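Small update on the gripper width filter, for those who asked me on Wednesday.

Our old rule for "object held" was one threshold on finger width. With thin objects it failed often: closed on nothing and closed on a small socket looked almost the same in the log.

Now the code looks at width and closing speed together, over a window of 12 samples. Wumpini wrote the first version, I only made it slower and then faster again. 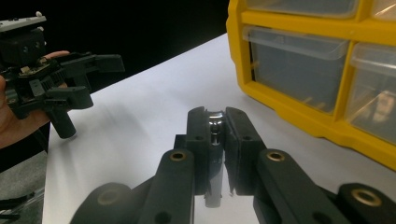

The second problem was time. Left and right streams had an offset of 10 ms, so the handover labels came in the wrong order – I needed too many evenings to find this.

I ran the new labeler again on all 3,965 episodes in Clondix. Six still crash the parser, all with an empty width column.

Next I will move the offset check into the recorder, so a bad session stops early. If somebody has a good method for soft objects, please write to me.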